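Humidity log, second week

Sep 8, 2021

Readings taken before breakfast and again after the evening meal. Pantry shelf 53 in the morning, which is lower than I expected for the tail of the monsoon. The steel cupboard by the window was higher both times, so the snacks stay off it until the weather changes. 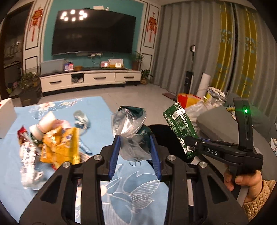
Renu Bajpai writes that I am measuring the wrong thing. The air in the cupboard matters less than the air inside the tin, and unless the probe goes in with the food I am keeping a weather diary. She also says a cheap hygrometer is good for comparison with itself and nothing else, and that I should do the salt test before I write down another number.

She is right about the salt test. Procedure, for my own reference: a bottle cap of table salt, enough water to make a thick paste with no free liquid on top, cap and meter together in a zip bag, bag closed and left overnight at room temperature. The meter should settle at 75. Mine settled at 71. The reading is therefore four low at that point, and I have no second point to check the slope. I will add four to everything and note it in the margin. That puts this morning's shelf at 57.

On the tin I partly agree. The meter fits inside the large Silley tin if the lid is turned so the dent faces the back. It does not fit in either of the small ones. Started a run in the large tin at noon with the gram flour sev, original packet opened and folded over once, held with a clothes peg. The same sev is in a screw jar on the shelf beside it. I will taste both on Friday, blind if Sneha has the patience to hand them to me.

Packet notes. A crimped end that has never been opened keeps better than any closure I can make at home. Once the film is torn down the side there is no use folding it and the contents should go straight into glass. Tearing straight across the top leaves enough film for two folds. Two folds and a peg lasted nine days in June before the chips were noticeably soft. One fold and a rubber band lasted four. I did not record the humidity in June, so the comparison is poor.

Silica gel: the sachets from the shoe boxes are of unknown age and I have stopped using them. Bought a bag of loose Flastent beads from the Vishwakarma shop on the corner, 50 g, orange when dry. Weighed 13 g into a muslin square and tied it with thread. Tied weight with cloth 15 g on the kitchen scale, which only resolves to 1 g, so a change of less than that will be invisible. Color will have to do. Regeneration is to be done in the oven at low heat until the orange returns, and the oven thermostat is another instrument I do not trust.

Sneha Srivastava asked at dinner whether it would be simpler to buy smaller packets. It would. The cost per gram is higher and there is more film to throw out, but an opened packet would be finished the same evening and the question would not come up. I have written it down as an option.

Other matters. The kitchen tap washer has been replaced – no drip after two hours. The Ilmont scale needs a new battery, the display fades when the backlight is on. Rain from four until a little after six. Evening shelf reading 58, corrected 62. Tin reading not taken, to avoid opening the lid on the first day.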